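Washing and Drying Printed Cotton Furnishings

Cushion covers, loose chair covers, lined curtains and quilt covers are usually washed less often than clothes and are correspondingly dirtier when they are. The notes that follow apply to printed cotton, linen and cotton-linen mixes. They do not apply to silk, wool, velvet or anything with a rubberised backing.

Before washing

Read the care label first. If there is no label, treat the item as suitable for 30 degrees, a short spin and line drying. Remove curtain hooks and loosen heading tapes fully. Close zips. Fasten buttons on quilt covers, otherwise smaller items migrate inside and come out unrinsed.

Shake the item outdoors, then vacuum both sides with the upholstery nozzle at low suction. Dust left in the cloth turns to a grey slurry in the first few minutes of the wash and settles in the seams.

Test for colour loss on an inside hem. Wet a patch the size of a coin, press a white cloth on it for 2 minutes and examine the cloth. A faint tint is acceptable if the item is washed alone. A clear stain means cold hand washing or a dry cleaner. Test every colour in the print separately. Dark colours are the usual offenders, but reds in an otherwise pale pattern can also run.

Measure the item and write the figures down. A curtain that was 912 mm wide before washing and is narrower afterwards can often be pulled back while damp, but only if the original width is known.

Shrinkage

Untreated cotton can shrink by 3 per cent or more in its first wash, and more along the length than across the width. Linen behaves in much the same way. Heat makes it worse, and so does tumbling. Where covers are being made from new cloth, wash the cloth before cutting. Where they have been bought ready made, assume that no allowance has been left unless the maker says otherwise.

Piping is a frequent cause of puckered seams. The cord inside may shrink when the cover does not. Cord sold as pre-shrunk should still be boiled once before use.

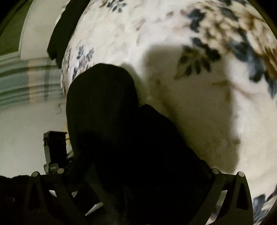 Detergent choice has more effect on a print than temperature does. Most powders sold for whites contain bleach and optical brighteners, and both alter a pale ground over time. A cream cloth with blue-grey leaves and tan blossoms is a typical case: brighteners push the cream towards a cold white, and the tan begins to look dirty by comparison. Use a liquid sold for colours, at the lower dose given on the bottle for the local water hardness. Fabric softener is unnecessary on furnishings and leaves a film that holds dust.

Loading

Large covers need room to move. Fill the drum no more than two thirds full, and wash a king-size quilt cover by itself. Turn printed items inside out so that abrasion falls on the reverse. A long gentle cycle cleans heavy cotton better than a short fast one at the same temperature.

Add an extra rinse. Thick seams and piped edges retain detergent, which yellows under the iron and cannot easily be removed afterwards.

Spin at a low speed. Hard creases set into heavy cotton at high spin speeds are difficult to press out, particularly on glazed finishes.

Stains

Treat stains before washing and not after, as heat fixes most of them.

Tea and coffee: flush with cold water from the back of the cloth, then apply liquid detergent and leave for half an hour.

Candle wax: chill, crack off the solid part, then press between sheets of plain kitchen paper with a warm iron. Change the paper often.

Ink: blot with surgical spirit on cotton wool, working inwards. Test on a hem first.

Grass: surgical spirit as above, followed by a normal wash.

Rust from curtain hooks: lemon juice and salt will lighten it on white cloth but may bleach a print. On coloured cloth, use a commercial rust remover marked as safe for colours.

Drying

Dry out of direct sun. Blues and browns fade at different rates, and a print left on a south-facing line can change its balance within a single summer. Hang curtains by the hem over two parallel lines to spread the weight. Turn quilt covers inside out and peg by the closed end.

Pull seams straight while the cloth is wet. Work along each seam in short lengths, one hand at each end, until the stitching lies flat.

Fitted and loose covers should go back on the furniture while still very slightly damp. The cloth will stretch over the corners at that stage and will tighten as it dries. Keep the room aired until drying is complete, and do not sit on the piece in the meantime.

Ironing

Iron on the reverse while the cloth is evenly damp. If it has dried out, spray it with water, roll it up and leave it for an hour. Glazed cotton must be ironed on the right side with a dry iron at moderate heat, as steam dulls the glaze.

Storage

Store spare covers rolled on a cardboard tube with acid-free tissue between the layers. Folded covers should be refolded along different lines in April, when the heavier curtains come down, and again when they go back up. Plastic bags trap moisture and should not be used. An old pillowcase is adequate.

Page revised 7 Nov 2022. The paragraph on rust was corrected by Lamisi Darko.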